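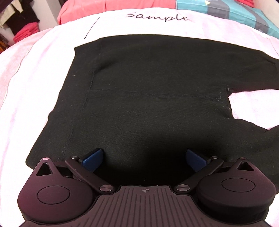
Lamance Community Help
Clothing and Fabric Care

Removing lint from dark knitwear before long-term storage
Posted by Rallia Housing Office, Jul 28, 2022

Our office manages a residence of 146 furnished apartments and keeps a lending closet of winter clothing for residents who arrive from warmer countries. Most of the stock is dark knitwear: pullovers, cardigans and a smaller number of knit dresses. The items come back to us at the end of the cold season and are stored until the following winter.

Three difficulties have arisen. First, black and navy items pick up pale lint in the wash, and adhesive rollers do not remove all of it. Second, several items have come out of storage with a sharp fold across the chest that steaming has reduced but has not removed. Third, we found small holes in two wool cardigans this July and cannot say whether they were caused by moths or by ordinary wear.

Fiber content varies. Some labels state wool, some state acrylic or a cotton blend, and a fair number of labels are missing. We would be grateful for a procedure that can be applied to all of the stock without sorting every item by fiber. The storage room is dry but has no air conditioning. Residents wash the items themselves during the season in shared machines on the ground floor, and we have limited control over what else goes into the load.

Plisedton Textile Desk

The lint is most likely coming from the shared loads. Towels, fleece and flannel sheets shed heavily, and dark knits hold on to whatever is in the water. Residents should be asked to turn knit items inside out and to wash them only with other smooth, dark clothing. A mesh bag is helpful. The filter on each machine should be checked as well, as a blocked filter returns lint to the drum.

For lint already on the garment, lay the item flat on a clean sheet and work in one direction with a soft clothes brush, from the shoulder to the hem. A slightly damp rubber glove does the same job and costs less. Adhesive rollers are acceptable for a quick finish, but repeated use leaves a residue on some knits, and the residue attracts more lint. Pay attention to the side seams and the underarm, where fibers tend to gather. Small balls of pilled fiber are a separate matter and need a fabric comb or a battery shaver, used lightly and with the garment held flat.

With respect to the fold marks, the usual cause is weight. Items at the bottom of a deep stack are pressed for months. We recommend shallow boxes holding no more than four or five sweaters, with the heaviest at the bottom. Fold the sleeves across the back, then fold the body once, loosely, over a roll of acid-free tissue. Do not hang knitwear for storage, as the shoulders will stretch.

Where a crease has already set, the treatment depends on the fiber. Wool responds to steam held slightly above the surface, after which the item should be left flat until it is fully dry. Acrylic can be permanently flattened by too much heat, and a crease in acrylic may have to be accepted. For this reason we cannot recommend a single procedure for unlabeled items. Treat them as acrylic, use low heat, and test on the inside of the hem.

Liew Laundry Services

Wash everything before it goes into the box. Moths prefer wool that has food or skin oil on it. Cedar smells nice but don't rely on it.

Lamance Alterations Guild

The previous replies cover the lint and the creases adequately. On the question of the holes, moth damage usually appears as irregular holes in places that are covered or folded, such as under a collar, and there may be fine webbing or gritty specks nearby. Wear appears at the elbows and cuffs and along the edge where a bag strap rubs, and the fabric around it is generally thin before a hole forms.

If moths are suspected, seal each wool item in a plastic bag and place it in a freezer at 0 degrees Fahrenheit or lower for at least one week. Let the bag return to room temperature before opening it, so that moisture does not settle on the knit. Vacuum the storage room along the baseboards - including behind the shelving - and throw out the vacuum bag the same day.

Small holes should be mended before storage. A hole in a fine knit will run if it is pulled, and a mend made early is far less visible. Use thread one shade darker than the garment if an exact match is not available.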